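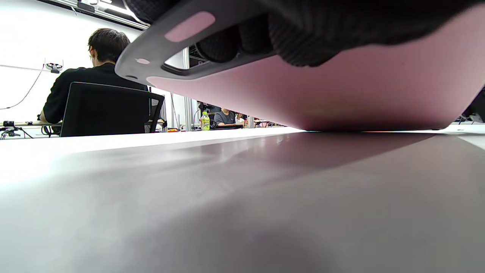

**Figure 2.** A pink plastic item with a light grey handle frame, held low over a grey tabletop by a gloved hand.

### 4.2 Color and the things people keep

We had expected, when we began going through the answers from Zillholm, that most people would tell us they hold on to household goods for as long as those goods still work. Many of them did say so, and we were glad to hear it, but a good number went on to talk at some length (and often very fondly) about color. Of the 3,000 forms we sent out, 1,254 came back with the long written section filled in, far more than we had dared to hope for, and we remain grateful to every household that took the trouble.

Pale shades such as pastel pink (Figure 2) came up again and again in these written answers. People in the older streets of Brandside tended to link them with a parent's kitchen or a first apartment, while those who had moved to Katska more recently spoke of them as cheerful and easy to spot in a crowded cupboard. Grey was hardly ever loved in the same way, though several people told us kindly that it "goes with everything," and we see no reason to doubt them.

We should add a word of caution. The forms were filled in during November, when families were already sorting their cupboards ahead of the holidays, and feelings about old belongings may well run a little warmer at that time of year. The Shakya interviews, which we turn to in the next section, were held in spring and give a somewhat cooler picture.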